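## 3. Tray layout and sorting task

The study looked at how people put small mixed items away when the container offers fewer places than there are kinds of item. The task was carried out at a work surface in the Erkach packing room, on a dark speckled top that was wiped down between participants.

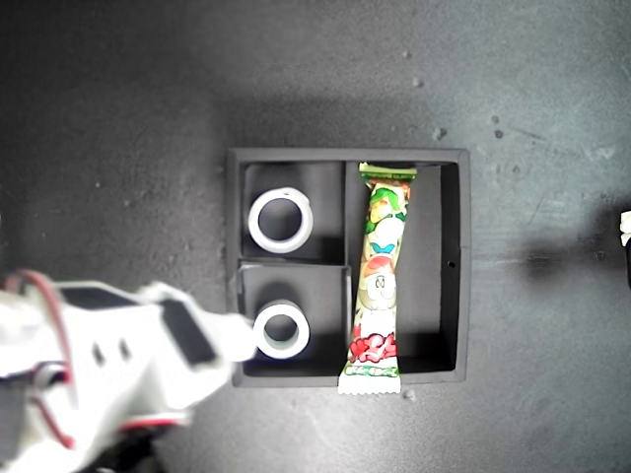
**Figure 2.** Three-compartment tray with two white rings, one in each left compartment, and a snack package in the right compartment. The lower end of the package extends past the edge of the tray.

Participants were given a tray and a mixed set of goods from a supply bin and were asked to put everything away "as you would if someone else had to find it later." No other instruction was given. We did not tell them which compartment was meant for what, and the trays carried no labels. A session ended when the participant said the tray was finished.

### 3.1 Compartments

All trays were of the same pattern: black, rectangular, with raised walls, and divided into two compartments of similar size on the left and one long compartment on the right. The pattern was chosen from the Rakine catalog after a short pilot in February. In the pilot we had used trays with equal compartments, and the choices people made in them were hard to tell apart from chance. Unequal compartments gave clearer results – people commented on the long one almost at once, and most decided what to do with it before touching anything else.

### 3.2 Items

Items fell into two groups. The first group was made up of short items that fit in any compartment, such as the white rings in Figure 2. The second group was made up of long items, mainly wrapped snacks, that could lie flat only in the right compartment, and in some cases only at an angle. We kept a few packages that were longer than the compartment itself. These force a decision: the package can stick out, be bent, or be left beside the tray.

Each participant completed 4 trays, and 40 participants took part. Item sets were drawn from the Sustodix list of common household and pantry goods, with anything fragile or sharp removed. The order of the sets was shuffled for each person.

### 3.3 Coding

Every placement was coded from an overhead photograph of the finished tray. Two coders worked separately and recorded the compartment, whether the item stood up or lay flat, and whether any part of it crossed the outer wall. An item that crossed the wall was coded as "overhanging" no matter how far it reached. After items that could not be read in the photographs were dropped, 3087 placements remained for analysis.

Disagreements were mostly about overhang. A package resting on top of the wall and a package extending past it can look much alike from overhead, and the coding guide was changed early on to include side-by-side samples. Trays coded before the change were coded again from the start.

### 3.4 Splitting and grouping

We use "splitting" for trays in which matching items are put in separate compartments, as with the rings in Figure 2, and "grouping" for trays in which they share one. The terms describe the finished layout only. They say nothing about the order in which items were placed, which was not recorded.

Following Sqalli, we treat a compartment that holds a single item as full if the participant left it that way at the end of the session. This is a loose rule – a ring leaves plenty of floor around it – but a stricter one based on open area gave nearly the same ranking of layouts, and the loose rule is easier to apply by eye. Results under both rules are reported in Section 4.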